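Tue 13 June
Posted by Cauã Prado

Re: block sets, what goes in the metal bins

Hi all, quick one before I run. Replying to this bit from the list last week:

> Are we still mixing colors in one bin? The Tenholm order says
> sort by length, the Plikix sheet says mix. Also does anyone have
> a spare bin, ours is down to bare scratches.

Mix. Plikix sheet is the right one, ignore Tenholm until August when they redo theirs. Long reds go in with the greens, flat on the floor of the bin, no stacking. They dont need to be lined up. Mine as of now, three of each:

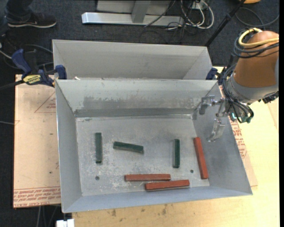 1. Greens first, spread out a bit across the middle. The reds are the longer ones and take up more room than you'd think.

2. Scratches on the floor are fine. Same with the two little holes, leave them open, please no tape. I peeled off 4 strips on Monday.

3. Second bin goes right behind the first, rims close. Check it for scraps before you fill it.

Spare bins: Hosseinzadeh quoted 95 each, Kitero 70 but you collect. I'd go Kitero. Tell me by tonight if you want in, I need 4 to get teh price.

Cauã

Comments

marlow_t: In for one. Can pick up if someone lends me a van.

Jo: so reds and greens together, got it. I had them split by length all week, argh

dpk: Is the 70 with tax?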